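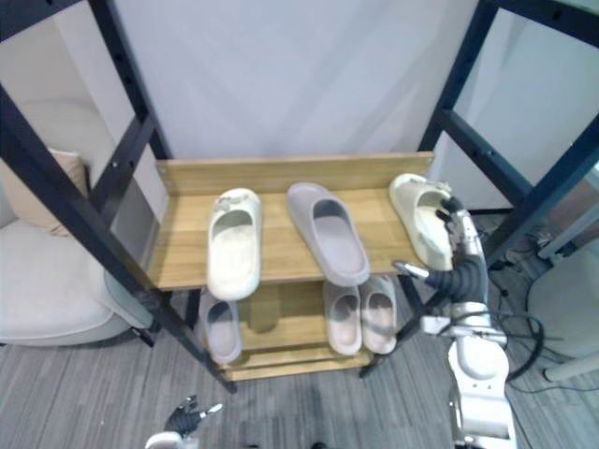
Slides on a wooden shoe rack - how do you keep the pairs together?

Posted by Elsa Toivonen, 5 Sep 2019

I love my little two-shelf rack! Light wood, lovely grain, and it takes up hardly any of the hall. But we all live in slides from June onwards and they end up anywhere. One grey on the top shelf, another grey down at the left end of the bottom one, bare wood in the middle. Only the pale pink pair ever sits side by side. Is there a trick to it? The rack is 45 cm wide, if that helps.

Marjatta Kinnunen

Oh, I do like a shoe question! Give each pair its own spot and stick to it. Chunky soles go on top where there's headroom, thinner ones underneath, and put both shoes down in one go - never one at a time. We've got six pairs on ours and even the children manage it now. For smudges on the off-white ones, try warm water, a drop of washing-up liquid and an old toothbrush. Lovely job every time!

Huttunen

clothes peg through the straps. works for wellies too

Altska

Seconding the fixed spots! I'd also oil the boards once a year (test a corner first), then grit just wipes off. Check the screws in the back panel while you're down there, mine had worked loose.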